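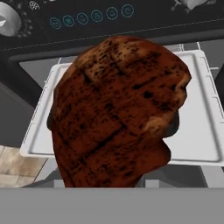 Roasted meat with a deep reddish-brown surface, in front of a white tray.

Nisora Leave-In Probe Thermometer: Review

The Nisora is a wired probe thermometer for oven roasting. It consists of a stainless probe, a braided lead and a display unit with a magnetic back. I bought mine at full price from Uren Kitchen Supply and have used it through November 2024, mostly for beef, with two pork shoulders and one chicken.

Accuracy

I tested it in an ice bath and in boiling water. The ice bath read one degree Fahrenheit high and stayed there. The boiling reading matched the expected value for my elevation. The offset can be corrected in the settings menu in half-degree steps, but the correction is lost when the batteries are changed. Write the number on a piece of tape and stick it to the back.

Response time is 4 seconds from room temperature to a stable ice bath reading. That is slower than a good instant-read model and fast enough for a probe that sits in a roast for hours.

Probe and lead

The lead is 53 inches long. It reaches from the center rack of my oven to the counter with slack left over. The braid exits through the door gasket without holding the door open. The tip is thin and leaves a small hole. The bend at the handle is a fixed right angle, and on a tall cut it can touch the rack above. A straight probe is sold separately and I have not tried it.

Alarms

There are 2 alarms, high and low. The high alarm is loud enough to hear from the next room. It repeats until a button is pressed. There is no pre-alarm, so for carryover cooking the target has to be set low by hand. I set beef roasts to alarm 8 degrees under the serving temperature and rest them under foil.

Logging

The unit stores 3,000 readings and exports them over USB as a plain text file. The interval is adjustable. The column headers are missing from the export, and the manual does not list the column order. It is elapsed seconds, probe temperature, alarm state.

Compared with the Starkalero

My previous thermometer was a Starkalero. Its display is easier to read at an angle and it keeps its calibration through a battery change. Its lead failed at the crimp after a year, and replacements are no longer stocked. Nisora leads use a standard plug, and the Qureshi replacement lead also fits.

Verdict

Recommended for large roasts. Not recommended as an only thermometer, as the probe is awkward for thin cuts.

Contact | Copyright 2024 | Back to top
We use cookies to remember your settings. Accept | Decline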